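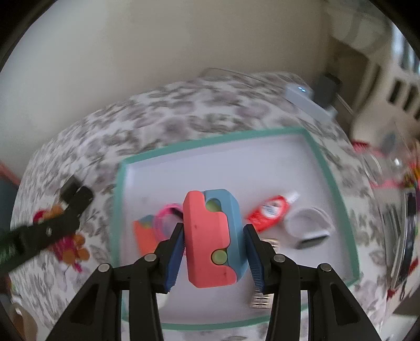
장난감이랑 시계랑 충전기를 그냥 한 쟁반에 다 쏟아도 되나요, 지난번 글 보고 따라 했더니 더 헷갈려요, 라는 댓글이 달렸어요. 같은 질문 계속 들어와서 아예 페이지로 묶습니다. 급하게 쓰는 중이라 순서 엉망. 새 질문 오면 밑에 붙일게요.

Udton 잡동사니 정리 자주 묻는 질문

한 쟁반에 다 쏟아도 되나요?
돼요. 단 첫 단계만. 서랍에 있던 거 전부 꺼내서 한눈에 보이게 하는 용도예요. 거기서 오래 두면 그냥 쟁반 모양 서랍 됩니다. 위쪽은 좀 비워 두세요. 고른 걸 올려놓을 자리가 있어야 손이 안 꼬임.

쟁반은 어떤 걸 쓰나요?
얕고 테두리 있는 거. 저희 집은 Gusum 이라고 적힌 납작한 쟁반 하나 쓰고, 하나는 동네 Seo 잡화점에서 산 거예요. 깊은 바구니는 비추. 밑에 깔린 게 안 보여서 결국 또 뒤집어야 해요. 색은 연한 쪽이 작은 부품 찾기 편하고요.

쟁반 없으면요?
침대. 이불이나 담요 깔고 그 위에서 하면 됩니다. 떨어뜨려도 소리 안 나고 굴러가다 멈춤. 대신 무늬 많은 담요면 작은 게 무늬 사이로 숨어요. 나사, 유심핀 이런 건 절대 담요 위에서 하지 마세요. 작은 접시 하나 갖다 놓고 거기다가.

한 번에 몇 개까지 꺼내요?
저는 최대 100개. 그 이상은 중간에 지쳐서 도로 쓸어 넣게 되더라고요. 처음이면 서랍 한 칸이면 충분. 서랍장 전체는 주말에 하세요, 금요일 밤에 시작했다가 침대에서 못 잔 적 있음.

분류는 몇 가지로?
다섯 가지요. 차는 것, 꽂는 것, 노는 것, 뭔지 모르는 것, 버릴 것. 더 잘게 나누면 나중에 본인도 기준을 까먹어요. 열쇠고리 장식 같은 건 노는 것에 넣습니다. 이견 있으신 거 아는데 저희 집은 그래요.

스마트워치 줄이 자꾸 엉켜요.
실리콘 줄은 먼지도 붙고 다른 물건도 물고 나옵니다. 고리처럼 말린 줄 안에 작은 게 끼어 있는 경우 많으니까 들기 전에 안쪽 한번 보세요. 보관은 잠가서 세워 두는 게 제일 낫고, 시계끼리 포개 놓지 않기. 화면이 화면 위로 오면 긁혀요. 줄에 구멍이 촘촘한 거는 마른 칫솔로 살살.

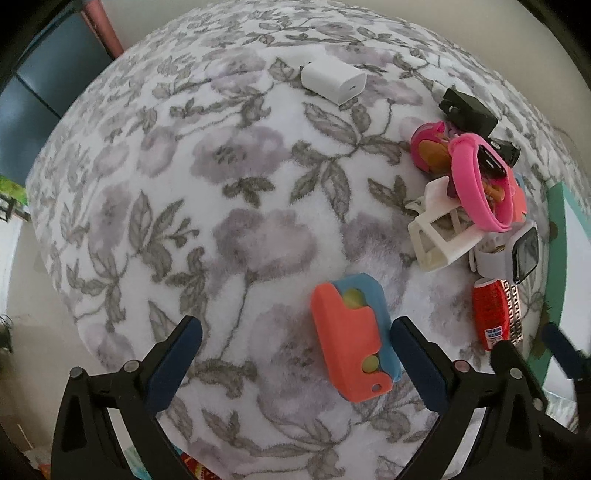

시계 다음은 충전기인데요, 어댑터는 케이블이랑 따로 두세요. 묶어 놓으면 깔끔해 보여도 쓸 때마다 풀어야 해서 일주일이면 원상복귀예요. 어댑터는 단자 보이는 쪽을 위로. 이것만 지켜도 꽂는 모양 확인하느라 하나하나 집어 드는 일이 없어집니다.

까만 네모난 게 여러 개인데 뭐가 뭔지 모르겠어요.
뒤집어서 글씨부터 읽기. 그래도 모르겠으면 '뭔지 모르는 것' 칸으로. 그 자리에서 검색하지 마세요, 거기서 삼십 분 갑니다. 확인된 건 마스킹테이프에 이름 써서 붙여요. 저는 "거실 충전" "여행용" 이런 식으로. 배터리 든 제품인데 부풀었거나 냄새 나면 분류고 뭐고 따로 빼서 폐건전지 수거하는 데 문의하시고요. 일반쓰레기에 넣으면 안 돼요.

3D프린터로 뽑은 거치대 같은 건 어디에 두나요?
쓰는 물건 옆에. 거치대만 따로 모아 두면 영원히 안 씁니다. 뼈대만 있는 상자 모양은 자리를 은근 많이 차지하니까 안에 작은 걸 넣어서 통처럼 쓰는 것도 방법. 짝이 되는 물건이 없어졌으면? 한 달 기다려 보고 보내 주세요.

아이 장난감 조각이 섞여 나와요. 버려도 되나요?
바로 버리지 마세요!! 제가 그랬다가 혼났음. 색깔 두 개가 물려 있는 블록, 고리 모양, 이런 건 어른 눈엔 다 부품 같은데 애한테는 그게 완성품이에요. 노는 것 칸에 모아서 저녁에 주인한테 물어봅니다. 대답 없으면 봉투에 넣고 날짜 대신 "4월" 이렇게 달만 써서 높은 데 올려놔요. 찾는 소리 없으면 그때.

장난감 겉에 까만 때가 묻었는데 뭘로 닦아요?
물티슈 먼저. 안 지면 베이킹소다 조금 묻힌 젖은 천. 매직블럭은 광택 있는 데 쓰면 뿌옇게 되니까 안 보이는 구석에 먼저 해 보시고. 틈새는 면봉. 안에 전지 들어가는 건 물에 담그지 마세요.

칸막이 상자 추천 좀요.
Drasby 것 쓰고 있어요. 광고 아니고 제 돈. 긴 칸 하나에 짧은 칸 여러 개인 형태면 어느 가게 거든 상관없어요. 뚜껑은 없는 쪽. 뚜껑 있으면 위에 뭘 또 올려놓게 됩니다. 사기 전에 서랍 안쪽 높이 꼭 재세요, 손잡이 나사 튀어나온 데까지. 제 서랍은 안쪽 폭이 300mm인데 그걸 겉에서 재고 갔다가 한 번 바꾸러 갔었네요.

다 하는데 얼마나 걸려요?
서랍 한 칸 기준 저녁 먹고 시작해서 드라마 한 편 끝날 때쯤. 닦는 것까지 하면 더 걸리고요. 한 번에 다 끝내려고 하지 말고 모르는 칸은 다음날로 넘기세요.

또 어질러지면요?
어질러져요. 당연함. 저는 자기 전에 쟁반 하나만 비웁니다. 서랍은 안 열어요. 쟁반이 넘치기 시작하면 그때가 다시 분류할 때고, 보통 두 달에 한 번 정도 됬던 것 같아요.

질문은 어디다 남겨요?
글 밑 댓글이 제일 빨라요. 쪽지는 밀려 있어서 답이 늦습니다. 사진 첨부하실 땐 물건끼리 조금만 떼어 놓고 찍어 주시면 감사. 케이블 종류별 보관은 따로 글 쓰는 중이고 다음주에 올릴게요.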